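The Corner Desk

My desk is in the corner where the violets meet. I have to start there, because everyone who comes to the apartment starts there too. They walk in, they look at the wallpaper, and they say either "Oh, my grandmother had that!" or nothing at all, and then I know where we stand.

I didn't choose it. It came with the place, and for the first 11 months I had a tab open on my phone with sample pots of plain white paint, ready to go. Then Florin Dumitrescu came over to help me hang a shelf (he restores furniture out in Pundside and will hang anything for a plate of dumplings), and he stood there with the drill in his hand and told me that if I painted over those flowers he would stop answering my calls. So the violets stayed, and I decided that if I was going to live with them I might as well sit right up against them and make a proper place to work.

Now, I write at home four days a week, and before this I worked wherever I landed. The bed. The kitchen, with a cookbook under the laptop. One very bad spring it was the ironing board, which is a better height than you'd think but wobbles when you get to the exciting part of a sentence. My neck was a mess. My mood was worse. What I wanted was one surface that stayed clear, where I could sit down on a Thursday morning and not have to move a colander first.

I went with white for the top. Everybody warned me off it, and fine, they had a point. White shows every crumb and every bit of fluff that drifts in from the hall. I wipe it down and by lunch there's a speck. But it makes the corner so much lighter! Those flowers are busy, all purple and dark green, and they need something calm to land on. I tried a dark board from Voicu first, a nice one, and the whole corner went gloomy, like a tea room with the blinds down. Back it went.

The part I'm proudest of is the edging. Where a tabletop meets papered walls you get a gap, and into that gap goes everything you own that is smaller than a pencil. I lost an earring and two stamps in a week. Florin suggested metal trim and I pulled a face, picturing a diner counter, and then he held a length of it up to the wall and I shut up. We ran it along both sides and straight up the corner as well, so the paper has a clean line to stop at. It took an entire afternoon and a good deal of bad language, mostly mine.
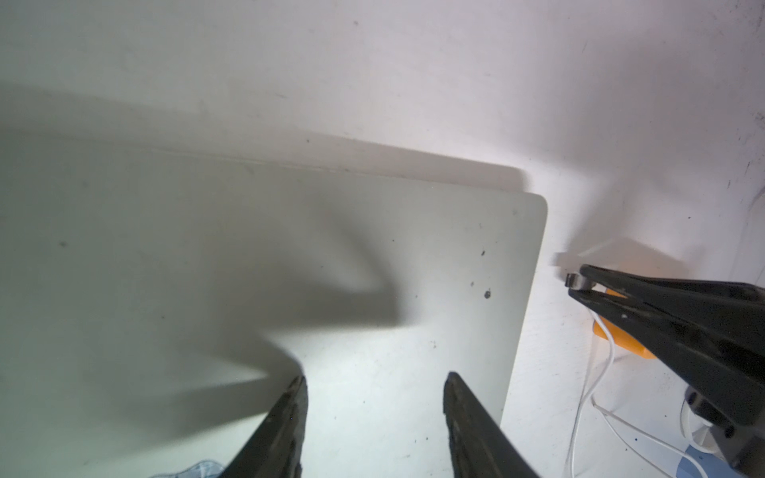
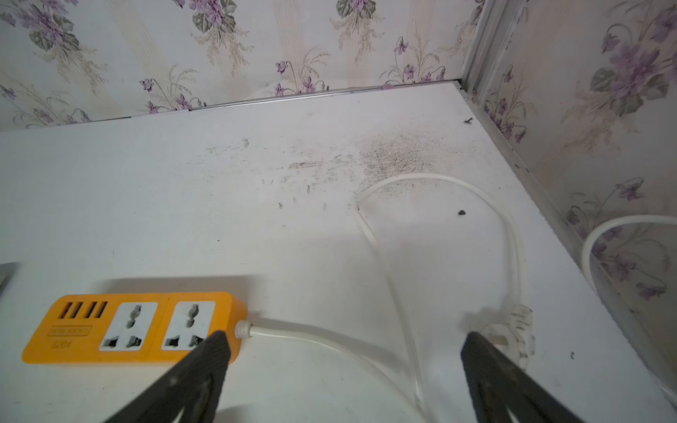 Power was the next fight. The one outlet on that side of the room is down behind the radiator, and for ages I was crawling under there on my knees every time I wanted to charge a phone. I asked at Idum, the little hardware place by the tram stop, and the woman at the counter talked me out of the first thing I picked up. Get one that lives on top of the desk, she told me, and get one you can find. She was so right. Hiding the plugs sounds lovely in a decorating book – all those cables tucked into boxes with lids – but I use mine all day long, and I'd much sooner look at a bit of cable than go back to crawling.

Color was a whole conversation, too. I had planned on everything matching. Then my sister pointed out that I already had purple flowers on the walls and it was a bit late to start being tasteful, so why not have one loud thing on the desk and enjoy it? I've come around to that. One loud thing is plenty, though. I keep the rest quiet. My pens are in a drawer now, my notebooks are on Florin's shelf, and the lamp (a secondhand Walena with a dented shade, my favorite thing in the apartment) gets carried over in the evening and carried back again after.

I have a little closing-up routine these days. At six I shut whatever I'm working on, put the mug in the sink, and go over the top with a damp cloth. It takes no time at all. On good days I even do the trim, running a cotton swab along the inside of the strip where the dust settles. Florin laughed himself silly when I told him that.

He's been asking when I'm going to do something about the hallway, which is brown. All of it, ceiling included. I've told him to bring the drill and we'll talk about it in May.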